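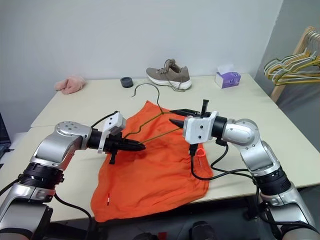
Notuvo Washable Crate Pad, Medium
Item 2256
Made by Endel for Rostami Pet Supply

I started selling this pad after going through a whole pile of cheaper ones with my own foster dogs. If you've ever brought home a skinny, nervous dog from the shelter, you know how it goes. They dig, they chew the corners, they have accidents at three in the morning, and they need something soft under them the entire time. A thin dog on a hard crate floor gets sore elbows and hips fast, and I was going through towels like crazy!

The Notuvo is the first one I've kept buying. The foam is firm enough that a bony dog doesn't sink down to the plastic tray, and the cover zips all the way around three sides, so you can get it off without wrestling (I do it one-handed while holding a leash, not always gracefully). There's a waterproof liner under the cover too. Wipe it down, let it air out, put it back.

Washing: cold water, regular detergent, no fabric softener. Tumble dry low or hang it. I hang mine over the shower rod at bedtime and it's ready by morning most days, a little longer in December when the house is cold. Don't put the foam in the machine. I did that once and picked crumbs out of the drum for a week.

Sizing: the medium suits most dogs between 20 and 50 pounds in a standard 36-inch crate. It runs a touch snug at the corners, which I like, since a dog can't bunch it up as easily. If your crate is an odd shape, measure the tray and not the outside of the wire.

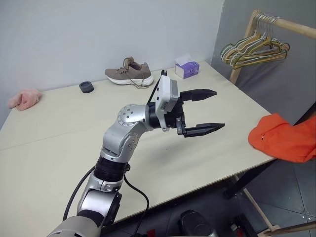
Open gripper with the wrist camera behind it.

Chewers: okay, it is not chew-proof. The zipper pull tucks into a little fabric pocket and that helps a lot, but a determined dog will get through any pad. With a new foster I give it only when I'm home for the first few days and see what happens. Replacement covers are sold separately under the name Visex, and they fit this foam exactly.

What you get: one foam pad, one liner, one cover in gray or brown. The spare cover isn't included, sorry! I'd order one at the same time if your dog isn't housebroken yet.

Shelters and rescues: order seven or more pads and I'll take the shipping off. Just put the name of your group in the notes box at checkout and I'll adjust it before I charge your card.

Returns are fine within a month if the cover hasn't been used. I have 527 of the gray in stock right now and fewer of the brown, and orders placed before 2 p.m. go out the same day.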